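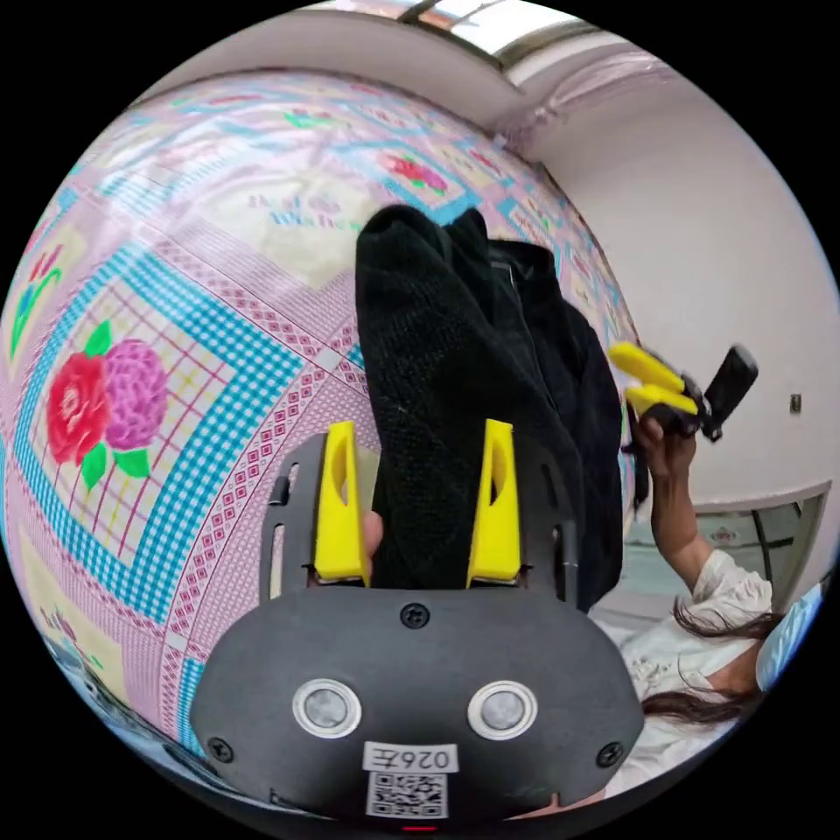
Bedsheet

A bedsheet is a rectangular piece of cloth laid over a mattress, either to lie on or as a layer beneath a blanket or quilt. The lower sheet is called the bottom sheet and may be flat or fitted, the latter having elastic at the corners. The upper one is called the top sheet and is always flat.

Materials

Most sheets are made of cotton, linen, polyester or a blend of these. Cotton sheets are often sold by thread count, the number of threads in a square inch of cloth. Counts of 200 and 300 are common in household bedding. Brushed cotton, also called flannelette, has a raised surface and is used mainly in winter.

Patterns

Plain white was the usual choice in many countries until printed bedding became cheap. Floral prints, with roses and peonies among the most frequent flowers, are often combined with checks or gingham in a border. A large print may be placed so that the main flowers fall on the top of the mattress and the border hangs at the sides. The textile writer Sidra Shaikh groups such designs under "panel sheets". The Kunetel collection of household cloth holds 442 printed sheets, most of them florals.

Use and care

Besides its use for sleeping, a made bed is a common place for sorting and folding clothes. Dark knitwear can leave lint on a pale sheet, and zips may catch in a loose weave. Sheets are usually washed every week or every 2 weeks. Printed cotton keeps its colour longer if washed inside out or dried out of strong sun.

See also

Duvet cover
Gingham
Pillowcase
Valance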